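Grunosia (bimanual sorting method)

Grunosia is a method for teaching a two-armed robot to move mixed items in and out of containers from human demonstrations. Developed at the Ondine lab, first run in August. Name also used, loosely, for the task set that goes with it.

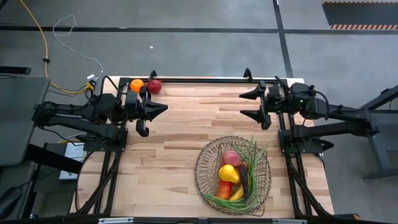 The method belongs to the imitation learning family. An operator drives both arms by hand through a pair of leader arms, the motions are recorded, and a policy is trained to copy them. Where Grunosia differs is the handling of the two arms -- most earlier setups predict one long action for both together. Grunosia predicts each arm separately, then runs a short correction step so they don't reach for the same thing.

Setup

Two arms facing each other across a table, one parallel gripper each. Table framed in black aluminum extrusion, wooden top. Test items are toy produce and a round woven basket. Produce was picked for the mix of shapes: an apple rolls, a banana doesn't, long thin items tangle and hang over the rim. Items left outside the basket can touch, wich makes the grasp harder to plan.

Training data

The base set is 138 demonstrations. Operators were told to work at normal speed and not to redo a clumsy grasp, so the recordings include fumbles and second tries. Recordings where an item left the table were dropped. A later set, collected at Idska with a different group of operators, uses the same tasks but is kept apart for testing.

Correction step

Runs after both arms have a proposed motion. If the paths come too close, one arm is told to wait. Which one is decided by distance to target -- nearer arm goes first. Ties go to the left arm. The Jansen variant replaces this rule with a learned score; it is slower and the gain is small.

Results

The task set has 9 tasks. Grunosia beat the joint-prediction baseline on all but 2 of them, both involving an item passed from one gripper to the other. Seperate prediction seems to hurt there, as the arms need tight timing and the wait rule gets in the way. Gains were largest on unpacking, when both arms work out of one basket.

Limitations

Handovers, as above. Long flexible items are often gripped too near the end and swing. Basket position matters too: close to a table edge, one arm does nearly all the work and the method has little to offer over a single arm. Real fruit not tested. Soft or bruisable items likely need force sensing, not part of the original method.

See also

Imitation learning
Bimanual manipulation
Bin picking
Teleoperation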